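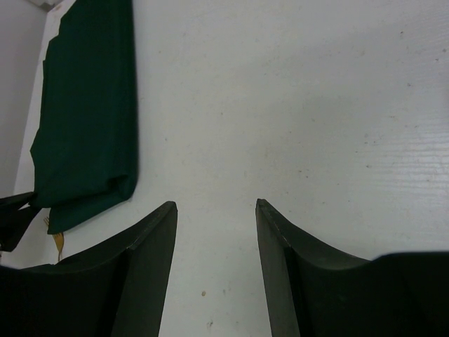
Foro de Cine y Adaptaciones
Tema: Confirmada la adaptación cinematográfica de «Mevau»
Respuestas: 6

archivo_norte
Administrador
Publicado el 8/23/04
Se comunica a los miembros del foro que la productora Gevonar ha anunciado la adquisición de los derechos de la novela «Mevau». La dirección corresponderá a Haoran Duan y el guion a Hoi-yan Peng. El rodaje comenzará en noviembre. Según la nota de prensa, no se trata de una nueva versión de la miniserie emitida por Totar, cuyos 3 episodios quedan fuera del acuerdo. Se ruega mantener en este hilo toda la información relativa al proyecto.

M_Valcárcel
Agradezco la información. Debo manifestar, no obstante, mis reservas. La novela tiene 875 páginas y la nota habla de un único largometraje. La miniserie ya se vio obligada a suprimir por completo la parte del puerto, y disponía de bastante más metraje.

filmoteca_sur
Discrepo del señor Valcárcel. La supresión del puerto fue una decisión de Totar, ajena a la duración: el capítulo se había escrito y figura en el guion publicado. Por lo demás, la señora Peng ha trabajado con material extenso en otras ocasiones y con resultados muy dignos.

M_Valcárcel
El guion publicado recoge el capítulo en una versión abreviada. Remito a la página 201, donde el juicio del capitán se resuelve en una sola escena. No considero que ello refute lo que he expuesto.

butaca_impar
¿Se conoce ya el reparto? En la prensa local se mencionaba a Miah para el papel de la hermana, pero no he encontrado confirmación.

archivo_norte
Administrador
Por el momento no hay reparto oficial. La productora indica únicamente que los 2 papeles principales se darán a conocer antes del rodaje. Se recuerda que, conforme a las normas del foro, los rumores deben publicarse en la sección correspondiente.

L. Ordóñez
Quisiera añadir una consideración sobre el director. Las películas anteriores del señor Duan son contenidas, casi sin música, y «Mevau» es una novela de multitudes. Me parece una elección discutible, aunque reconozco que la miniserie pecaba del defecto contrario y que el último episodio resultaba difícil de seguir para quien no hubiera leído el libro.

filmoteca_sur
Comparto la observación acerca del último episodio. En cuanto a las multitudes, la segunda mitad de la novela transcurre casi por entero en la casa de la hermana, y es ahí donde cabe esperar que se centre la película. Ruego al administrador que, si dispone de la nota íntegra, la incorpore al primer mensaje.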